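Counting the Cough: How Brorkcombe Traced a Whooping Cough Outbreak

The first case in Brorkcombe was logged as bronchitis. The patient was a school bus driver with a cough that had lasted three weeks, and the clinic that saw him prescribed an inhaler and a follow-up visit. A swab was not taken until his second appointment, by which time the window for culture had mostly closed. The test that came back positive was a PCR assay, which detects the genetic material of Bordetella pertussis and can pick up the organism somewhat later in the illness than a culture plate can.

That delay is ordinary. Pertussis, or whooping cough, begins with a runny nose and a mild cough that could belong to any number of viruses. The patient is most contagious during this early stage and for the first two weeks or so after the cough sets in. The coughing fits that give the disease its name come later, and in adults who were vaccinated as children the whoop may never appear at all. A county health department that waits for the textbook picture will be working from old information.

The Brorkcombe department serves a town and the farm country that surrounds it. Its epidemiology section is small and led by Miloslav Šťastný, who came to the job from a state laboratory and still talks like a bench scientist. His section began receiving pertussis reports in October. By the end of the outbreak it had interviewed 1612 contacts of confirmed and probable cases.

"A contact list is a measurement," Šťastný said. "It has error in it like any other measurement. People forget who they sat next to. They remember the dinner and leave out the car ride."

The section used a two-pass interview. In the first pass, each case was asked for names in the usual way: household, work, school, close friends. In the second, a day or two later, a different interviewer asked about places and walked through the infectious period by time of day. The second pass took longer, and it was also where most of the links between separate clusters were found. Two families with no acquaintance in common had used the same Saturday child care room at a fitness center in Fandunby, the next town over. Neither had mentioned it the first time.

Of the contacts interviewed, 1547 could be placed in a risk category. The rest either could not recall enough about the exposure or stopped answering calls. Those in the high-risk group, which included infants, women in the third trimester of pregnancy, and anyone living or working with either, were offered preventive antibiotics. The usual choice was azithromycin in a five-day course. For everyone else the advice was to watch for symptoms for three weeks and to stay home and call a clinic if a cough began.

Limiting antibiotics in this way is standard practice, but it was not popular. Parents at the elementary school asked why one child had been given the drug and a classmate had not. The department's answer was that treating large groups of low-risk people has shown little effect on the course of a community outbreak, while it does produce side effects and adds to the pressure toward resistance. The answer went out in a letter that ran to two pages. A shorter version was sent a week later after the school office reported that few people had read the first.

The infants were the reason for most of the work. A baby under two months old is too young for the first routine dose of DTaP, and the disease in that age group can cause pauses in breathing with little or no cough. Pneumonia is common. A very high white cell count is a warning sign, and hospitals track it closely. Seven infants in the Brorkcombe area were admitted during the outbreak, and all went home. In five of the households, the likely source was an adult or a teenager whose cough had been going on for more than a week.

Vaccination during pregnancy addresses this gap directly. A Tdap dose given between 27 and 36 weeks lets the mother pass antibodies across the placenta, so the child is born with some protection. The department reviewed prenatal charts at the three practices that handle most deliveries in the county and found that coverage varied widely among them. The practice with the highest rate kept the vaccine on site and offered it at the same visit as another routine third-trimester check. The one with the lowest rate wrote a prescription and sent patients to a pharmacy.

The second practice has since bought a refrigerator. It took a month to get the unit in place and the temperature log approved, and during that time the health department ran an evening clinic in the Ngubane Building, a former print shop that the county leases for flu season. Staff there gave Tdap to pregnant women, to grandparents, and to anyone else who expected to be around a newborn. The line was longest after six o'clock.

Waning immunity complicates any account of who was at fault for the spread, and the department has avoided assigning fault. The acellular vaccines now in use cause fewer reactions than the older whole-cell product, but protection from them fades over a period of years. Most of the Brorkcombe cases between the ages of ten and eighteen had received every recommended childhood dose. Their illness was, on the whole, milder and shorter than that of unvaccinated patients in the same age range. They were also harder to find, because a teenager with a mild cough goes to class.

Laboratory capacity set the pace for several weeks. The county sends its swabs to a regional lab that was also handling respiratory panels for four other counties. Turnaround went from one day to four. Under those conditions, the section stopped waiting for results in households with an infant and acted on symptoms alone. It also changed its advice to clinics on who should be swabbed. Once one member of a household had tested positive, others with a matching cough were counted as cases by their link to the first, and their swabs were no longer requested.

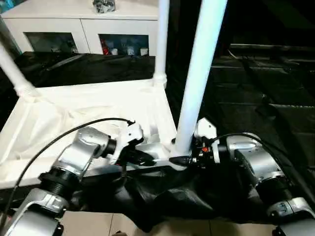 The change freed up tests for people with no known exposure, and those tests were the more useful ones. A positive result in someone with no link to a known case means that there is a chain of spread the investigators have not seen. Šťastný's section kept a separate tally of such cases and treated it as the main indicator of whether the outbreak was under control. The total count continued to rise for a while after the unlinked count had begun to fall.

Record keeping was the other limit. At the start, contact lists were kept in a shared spreadsheet, and two interviewers sometimes edited the same row. The department moved partway through to Nulen, a case management system it had licensed the year before for tuberculosis follow-up. The move cost four days of double entry. Names had to be matched by hand, since the spreadsheet had no unique identifier and local families reuse first names freely. Three contacts were found to have been called by two interviewers and given different advice. They were called again.

The system's default pertussis form did not have a field for pregnancy status. Interviewers had been typing it into the notes. A field was added, and the notes on file were read through by two nurses over a weekend so that the older records would match. The new form is now the one the section uses for every respiratory illness it follows.

The outbreak was declared over after 42 days without a new case, a period equal to two of the longest usual incubation periods placed end to end. The department's report on the response recommends that clinics in the county test for pertussis in any adult whose cough has lasted two weeks, even without a known exposure. It asks the school district to keep vaccination records in a form that can be searched by grade. It also sets aside money for 1000 extra doses of Tdap, to be held by the practices and the evening clinic and rotated into regular use before they expire.

The bus driver was interviewed twice, under the same procedure as everyone else. In the second interview he named a weekly card game that he had left out of the first. Two of the other players had been coughing before he was, and one of them had a job in Fandunby. Neither was ever tested. The report lists the source of the outbreak as unknown.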